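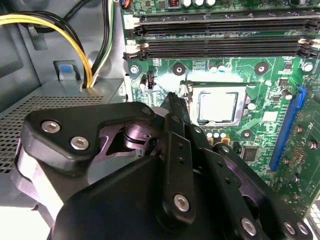 Aliki Karras wrote in before this page was even up to say that she has always been told to wipe the old paste off completely before putting any new on, and that the bit people forget is the board around the socket, where it likes to hide. She is quite right, and since I had a smear of white paste on the green just beside the socket frame, I had it coming!

So, welcome to the gallery, everybody. It has been a long while since I added anything (I think the last thing up was the radio cabinet, and that was a different sort of mess altogether), but November is a good month for indoor jobs, and I promised the Skekomby repair evening folks that I would put something up about going through an old desktop. We had the case open on the bench, with the processor still sitting in its socket and both of the long memory slots above it bare, and it seemed a nice place to begin -- you get a good look at how the middle of a board is laid out when there isn't a great big cooler sitting on top of everything.

A few words to go with it, for those of you who are new to this. The shiny square is the metal lid of the processor, what people call the heat spreader, and the silvery metal around it is the frame that keeps it pressed down where it belongs. The cooler goes on top of all that, with a thin layer of paste in between to help the heat get across. Too little isn't good, and too much ends up where you don't want it, as Aliki was kind enough to remind me.

For cleaning up I like a lint-free cloth and some high-percentage rubbing alcohol, with the power cord out of the wall, and a wooden toothpick wrapped in a corner of the cloth for the tight places. Take your time with it. Leave the processor in its socket while you wipe, so that nothing gets down among the contacts, and let it all dry well before you think about fitting the cooler. Demyd Stetsiuk swears by coffee filters instead of cloth, and I have tried them, and they do very nicely (though then of course you are out of coffee filters the next morning, which in my house is a serious matter).

Memory goes back last on my bench. Open the clips, line up the notch, and press evenly until it clicks. It always takes a firmer push than you would like, and I still hold my breath every time.

If you have an old desktop of your own in the closet, bring it along to the next evening at Kondamcombe, in the back room as usual, doors at 6:30. Bontu Assefa is bringing the good screwdrivers and I will have the kettle on. Comments are open underneath, and if you have a favorite way of getting paste off a board, please do tell me, I would love to hear it.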